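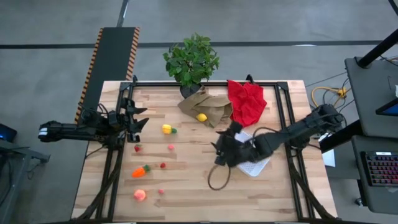 Comida de juguete sobre la mesa, con la cesta de malla blanca a la derecha.

Foro > Crianza y juego > Juguetes y materiales
Tema: Comida de juguete, ¿de verdad hace falta tanta fruta?

marga_tt escribió:
Abro hilo porque llevo dos semanas leyendo maravillas de los sets de frutas y verduras y no lo veo. Lo de la foto es lo que suele salir en cualquier mesa de juego: un pimiento amarillo, un limón, una zanahoria con sus hojas, un melocotón, fresas y un par de bayas rojas diminutas. Muy mono todo. Mi pregunta es cuánto dura el interés. En casa de mi hermana el de Rudel, con sus 90 piezas, duró lo que tardó el niño en vaciarlo en el pasillo. Y la cesta, de adorno.

palillo77 escribió:
Pues en la mía es al revés, la cesta es lo único que usan. La fruta les da igual, lo que quieren es meter y sacar. Da lo mismo que sean limones o calcetines.

marga_tt escribió:
Entonces me das la razón.

palillo77 escribió:
A medias. Yo no compraría 90 piezas, pero con unas pocas juegan a la compra una tarde entera. Y una bolsa de papel como la de la foto, ya arrugada, vale más que la caja registradora de Flurketti que le regalaron a la mayor y que pita por todo.

Khanyisile Botha escribió:
Buenas. Tengo un grupo de ocho niños de dos y tres años y uso este material a diario. Creo que se exagera en las dos direcciones. No enseña a comer verdura, eso es un cuento del catálogo, pero sí les da tema de conversación. Uno pide, otro guarda, otro protesta porque quería el limón. Para eso sobran piezas en casi todos los sets. Lo que yo cambiaría de una mesa así son las bayas pequeñas. Con los míos no las saco.

tejemaneje escribió:
Eso iba a decir. ¿Qué pintan piezas de ese tamaño con críos? Yo compré un set de Mthembu y lo primero que hice fue apartar lo pequeño y subirlo a un armario. Ahí sigue desde abril.

rincon_de_lola escribió:
Depende de la edad, ¿no? Mi hija tiene seis y lo pequeño es precisamente lo que le gusta, hace tartas y las decora. No todo el mundo tiene bebés en casa.

tejemaneje escribió:
Ya, pero los hermanos pequeños existen y el suelo también. La de seis decora la tarta y el de uno se encuentra la baya debajo del sofá.

rincon_de_lola escribió:
Pues se recoge antes. Tampoco vamos a prohibir las fresas.

marga_tt escribió:
Lo de recoger me hace gracia. ¿Alguien ha conseguido que recojan? En todos los blogs ponen la cestita bonita y dicen que así el niño "interioriza el orden". Mi sobrino interiorizó que la cesta sirve de casco.

Palesa Van der Merwe escribió:
En mi casa funciona a ratos. Lo que a mí me ha ido bien es separar: fruta a la cesta, verdura a la bolsa. Con la zanahoria y el pimiento no hay dudas – con el resto ya discuten, y mientras discuten recogen. Si les digo "recoge todo" no se mueve ni uno.

palillo77 escribió:
El pimiento es fruta, si nos ponemos.

Palesa Van der Merwe escribió:
Explícaselo tú a una de tres años a las ocho de la tarde.

gus_m escribió:
Yo voy a otra cosa. Las cestas de malla. ¿Os aguantan? La nuestra también era blanca y acabó con un agujero por donde se salía todo lo pequeño. La cambié por una caja con tapa de Bolwood y se acabó el problema, aunque es fea con ganas.

Khanyisile Botha escribió:
La malla tiene una ventaja, ven lo que hay dentro sin volcarla. Con caja opaca la vuelcan siempre, al menos en mi grupo. Ahora bien, no compraría una cara. Las nuestras han salido de cualquier bazar.

gus_m escribió:
A mí me la vuelcan igual, opaca o transparente. No me convence lo de la ventaja.

tejemaneje escribió:
¿Y la tela roja? Lo pregunto porque en los sets nunca viene y a mí me parece de lo más útil. De mantel, de capa, de manta para el melocotón.

marga_tt escribió:
Mira, con eso estoy de acuerdo. Un trapo y una bolsa de papel, gasto cero. Para lo que cuestan algunos sets prefiero ir a la frutería y que toquen un limón que huela a limón.

rincon_de_lola escribió:
Hasta que lo muerdan y lo dejen detrás del radiador. El de juguete por lo menos no se pudre.

Palesa Van der Merwe escribió:
Doy fe. Mandarina. No quiero hablar de ello.

marga_tt escribió:
Bueno, resumo lo que saco yo: pocas piezas, grandes si hay pequeños cerca, y cesta barata. Sigo sin ver el milagro. Si alguien tiene un set que haya durado más de un año en uso, que diga cuál, pero en uso, guardado en el trastero no cuenta.

gus_m escribió:
El nuestro va para 2 años y lo usan. Eso sí, la mitad de las piezas vive en el coche.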